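Last updated: 11 Aug 2019

Ilse Frerichs has run the framing shop in Fokthorpe for long enough to have worked on 3120 pictures, all of them entered by hand in a ledger under the counter. She took the business over from the Pfeiffer family and kept their bench.

"People come in with a print and want it done by Saturday lunch," she says. "I tell them three weeks. Most of them wait."
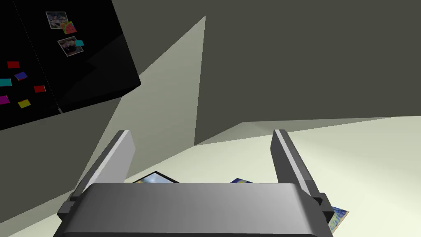

Her busiest month is May, when the students' work comes in from the art school. This year there were 142 pieces. She charges less for those and does them in the evenings.

Glass is the part of the job she likes least. It is heavy, it has gone up in price, and she drives to Kurkow to collect it herself.

"I had one sheet crack on the road and I've done the driving ever since."
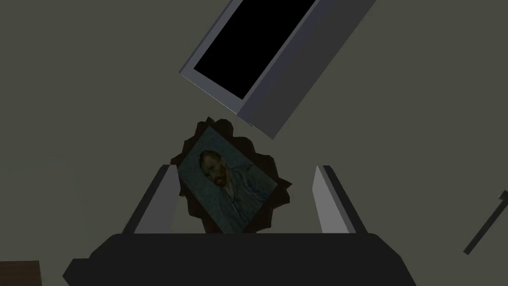 Frerichs doesn't agree that small work is easy work. Customers expect it to be cheap, she says, and are put out when it costs nearly as much as a large piece. A small framed painting tilted between two flat plates, sitting closer to one than the other, still needs four corners that meet. "The cutting is the same. You just can't hide a bad corner on a little one."

She has no plans to take on an apprentice before next year.

12 shares
4 comments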